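Call for Participants: Hand-Held Gripper Build, Geston Shared Workshop

The Geston Shared Workshop, Lurbridge, invites applications from members of the public to take part in the second stage of its hand-held gripper build. Seven places are available. The program begins in June and is open to adults living in Lurbridge, Ekasau and the surrounding district.

Background

The gripper build began as a members' project under the direction of Satish Bhatt. The first stage settled the linkage, the finger pads and the layout of the housings. The second stage concerns everyday use. Participants will assemble grippers at the workshop, take them home, and use them to pick up and put down ordinary household items. Their notes will guide the next version of the parts.

What participants will do

Participants will attend an evening assembly session at the workshop, starting at 6:30 pm, and a second session for adjustment and repairs. Between the two, each participant will carry out a set of handling tasks at home at a table or bench of their choosing. The task list includes soft packaging, toys, folded cloth and small containers. A written log is to be kept for each period of use, noting any slipping, sticking, loose pins or discomfort in the hand.

The full program of tasks across all participants comes to 970 entries. Entries may be divided over as many periods as the participant finds convenient, provided that the log is returned by the closing session.

Who may apply

Applicants must be 18 years of age or over and able to use both hands comfortably for short periods. Prior experience in robotics is not required. Some familiarity with hand tools would be an advantage, particularly small screwdrivers and hex keys. Applicants who use a hand or wrist support are asked to mention this so that a suitable grip can be discussed – it will not count against them.

Members and non-members will be considered on the same basis. Employees of Bhatia, which supplies fasteners to the workshop, are not eligible for this stage.

Support and payment

All parts and tools are provided. Each participant who returns a completed log will receive an honorarium of $641. Travel to the two workshop sessions is not reimbursed. Grippers remain the property of the workshop and must be returned in whatever condition they are in at the end of the program.
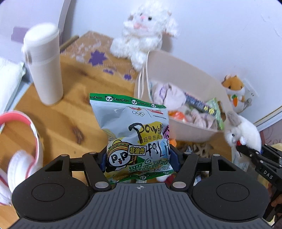
Do participants have to buy the items used in the handling tasks?
Participants use things they already have at home, and the workshop will lend a small box of items to anyone who asks for one.

How to apply

Applications should be made in writing, to a maximum of 1000 words, and should set out the applicant's interest in the build, the space available at home, and any evenings on which they cannot attend. Applications may be left at the front counter or sent by post to Sneha Kashyap, Program Coordinator, Geston Shared Workshop, Lurbridge.

Applications will be read by Ms. Kashyap and Svend Blöndal. Questions about the assembly work may be directed to Mr. Blöndal at the workshop between 10 am and 4 pm. All applicants will be notified of the outcome in writing.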